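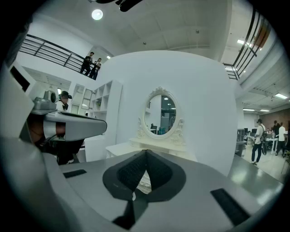

가운데 틈으로 보이는 하얀 장식

2021년 4월 18일

저는 홍보 일을 6년 동안 했습니다. 처음 4년은 브뤼셀에서 했고, 그다음부터는 한국에서 하고 있습니다. 한국어로 보도자료를 쓰는 것은 지금도 저에게 어려운 일입니다. 그래서 오늘은 지난 2월에 제가 한 실수에 대해서 쓰고 싶습니다.

그때 우리 팀은 클로비코라는 고객의 새 대표 취임 소식을 준비했습니다. 저는 초안을 2,000자로 썼습니다. 대표의 학력, 예전 직장, 받은 상, 회사의 역사까지 모두 넣었습니다. 빠진 것이 있으면 실례라고 생각했기 때문입니다. 그 글을 기자 171명에게 보냈는데 답장은 거의 오지 않았습니다. 한 기자분이 전화로 "그래서 이분이 무엇을 바꾸신다는 말씀이세요?" 하고 물으셨습니다. 저는 바로 대답을 하지 못했습니다. 전화를 끊은 후에 제 글을 다시 읽어 보았습니다. 답은 마지막 문단에, 그것도 괄호 안에 있었습니다. 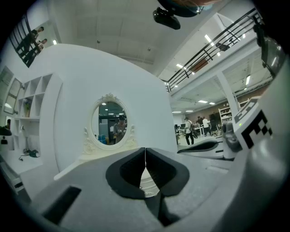
흰 테두리의 타원형 거울

예전 상사인 Jeanine Van Acker 씨에게 메일로 이 이야기를 했습니다. 답장은 짧았습니다. 인물 소개는 이력서와 다르고, 독자는 그 사람이 내일 무엇을 할지 먼저 알고 싶어 한다는 내용이었습니다. 브뤼셀에서도 여러 번 들은 말인데, 외국어로 쓰면 그런 것을 잊어버리게 됩니다. 문법과 높임말에 신경을 쓰다 보면 순서를 생각할 힘이 남지 않습니다.

그 후로 저는 먼저 3문단만 씁니다. 첫째 문단에는 새 소식, 둘째 문단에는 그 일이 누구에게 영향을 주는지, 셋째 문단에는 본인의 말을 넣습니다. 학력과 상은 맨 아래에 따로 둡니다. 본인의 말은 꼭 전화로 직접 듣고 적습니다. 제가 대신 만든 말은 아무래도 교과서 같습니다. 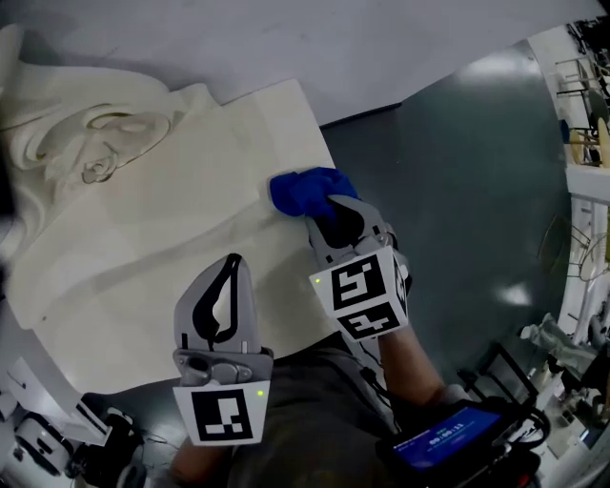 요즘 제가 가장 조심하는 것은 뜻이 두 가지로 읽히는 표현입니다. 지난주에 피어스의 발표문을 고칠 때 "조직을 정리한다"라는 말을 썼습니다. 저는 보기 좋게 정돈한다는 뜻이었지만 한국인 동료는 사람을 내보낸다는 뜻으로 읽었습니다. 사진 속의 하얀 조각에도 동그랗게 말린 부분이 있는데, 귀로 보면 귀 같고 눈으로 보면 눈 같습니다. 조각이라면 그래도 괜찮겠지만 발표문에서는 큰일이 납니다. 결국 그 문장은 "부서의 이름과 역할을 새로 정한다"로 바꾸었습니다. 조금 길어졌지만 동료도 이번에는 저와 같은 뜻으로 읽어 주었습니다.

다음 달에는 처음으로 대표 인터뷰에 혼자 들어갑니다. 질문지는 벌써 써 놓았는데, "하시겠습니까"와 "하실 건가요" 중에서 어느 쪽이 더 자연스러운지 아직 고민하고 있습니다. 아시는 분은 댓글로 가르쳐 주시면 감사하겠습니다.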